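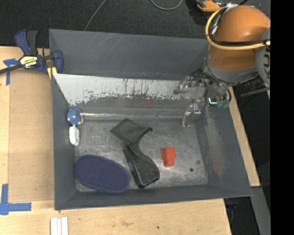 Flonham is a chess variant I put together with Solomiia Stasiv, played on a nine by nine board with the centre square left out. It grew from my older game Osman, whose corner pieces never got enough to do.

Each side has the usual army plus two Nelteos. A Nelteo slides like a Bishop but must stop beside the first piece it meets, friend or enemy — it captures only by stepping one square straight ahead. Pawns promote on the eighth rank, and castling is allowed through the gap.

Zakhar Dmytriv has played 45 games of it and favours Black (I don't!). The longest ran to 113 moves. A hex version, Besex, is still missing its Pawn rules.

3 comments · 80 shares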